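Fillable clear ornaments: what are you putting in yours this year?
Craft Table > Holiday & Seasonal

mersha_makes
Posted Friday, July 27, 2018
Yes, I know it's July! But if I don't start now I end up gluing at midnight in December, and I love this stuff too much to rush it. I'm doing the clear plastic ball kind, two halves that snap together, and so far I've tried dried orange slices (gorgeous) and torn sheet music (even better, my sister cried a little). What's everybody else filling theirs with?

kekska
Moss and a tiny bottle brush tree! Let the moss dry out for a week first or the whole thing fogs up on you. Mine looked like a bathroom window.

osalell
Glass all the way for me. Plastic scratches if you so much as look at it, and you can always see the seam.

mersha_makes
I hear you on the seam, but I have two kids and a cat, so glass lasts until breakfast at my house. A thin ribbon around the middle hides the join and looks so pretty.
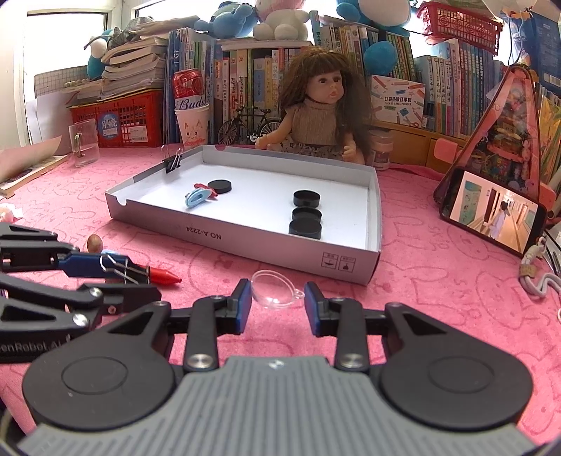
One half, open side up, on the bunny tablecloth

kekska
Oh I want that tablecloth!!

kurnano
Siding with plastic. Our church fair sold 4 boxes of them last year and not one came back broken. Fake snow and a photo cut to fit, people go wild for it.

osalell
Fine, for a fair I'd use plastic too. On my own tree, still glass.

Letay Kassa
Has anyone tried pouring paint in and swirling it? Does it ever dry?

kekska
Yes, and it's so much fun! Leave the halves apart overnight, then snap them shut.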